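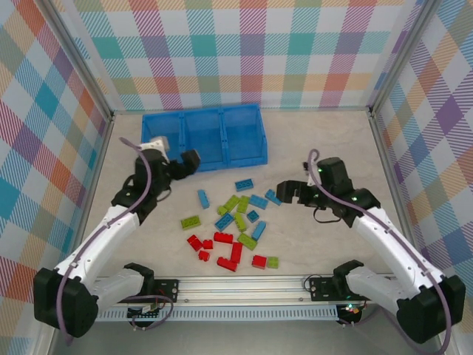

So why did I drive five hours to pick up a dead man's accordion? Hafþór asked me to, and I owed Hafþór a favor from the winter my pipes froze.

I should back up. The accordion was a Messka, cherry red, and it had belonged to Oddur Hafstein, who taught half the kids in our town to play badly and the other half to quit. I was in the second half. I lasted 16 lessons. My mother paid for 20 and never let the last four go, she brought them up at my wedding.

Oddur had moved up the coast after he retired, to a place called Diria, where there's a gas station and a church and a whole lot of wind. When he died in September his landlady, Hanane Amrani, found a note taped inside the case. It said "For Hafþór, who had the ear." That's all! No mention of the rest of us, which stung a little more than it should have, considering I hadn't touched an accordion in 39 years.

Hafþór doesn't drive anymore. So there I was at six in the morning, thermos between my knees, heading north in a car that smelled like my dog.

Hanane had the case waiting by the door when I got there, but she wouldn't hand it over until I'd eaten. She made lentils and a flat bread with something green in it, and I had three helpings and told her about the lessons. How Oddur used to tap the beat on my shoulder with a pencil. How he'd close his eyes when I played, and I thought for months that he was enjoying it.

"He closed them here too," she said. "When I sang in the kitchen."

"Are you any good?"

"I'm terrible," she said, and passed me the bread.
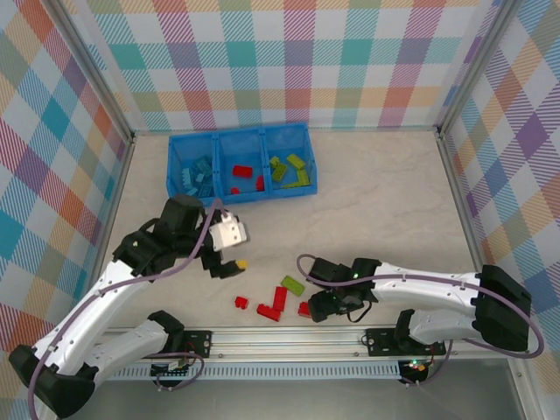

Then she asked if I wanted to hear the thing before I took it away, and I said sure, thinking she played. She didn't play. She meant me.

Well, I put the straps on. I'd forgotten how heavy they are, it's like holding a sleeping four-year-old who doesn't like you. I undid the bellows strap and pulled, and out came this enormous wheeze, and then my right hand just went and found the first bit of the Thorlacius waltz. You won't know it. Oddur started everybody on it. I got through eight bars and fell off a cliff on the ninth, same spot as always, the stretch with the little finger.

I said a word I don't normally say in other people's kitchens.

Hanane laughed so hard she had to sit down. She told me he used to stop there too! Every evening after supper, up to the ninth bar, and then he'd stop and go put the kettle on. She'd figured that was where the tune ended. Four years she'd lived downstairs from that waltz and she'd never heard the rest of it.

I didn't know what to do with that, so I asked for more coffee.

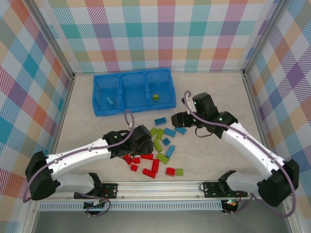

It was dark by the time I got back down to our town. Hafþór was up, of course, with the porch light on and a cardigan over pajamas. I carried the case in and set it on the rug. I'd meant to just leave it and go home, but you can't really do that, can you? I stood there like a delivery guy waiting for a signature.

Hafþór read the note twice, folded it up small, and stuck it in the cardigan pocket. Then the straps went on, and out came the waltz, soft because of the neighbors. I was watching that little finger like a hawk. Bar seven. Bar eight. The stretch went by as if it was nothing at all, and the tune opened up into a whole second part I'd never once gotten to. It goes up, and then it comes around and goes up again.

"Play that again," I said, and dug my phone out of my coat. "Hang on. There's a lady I need to call."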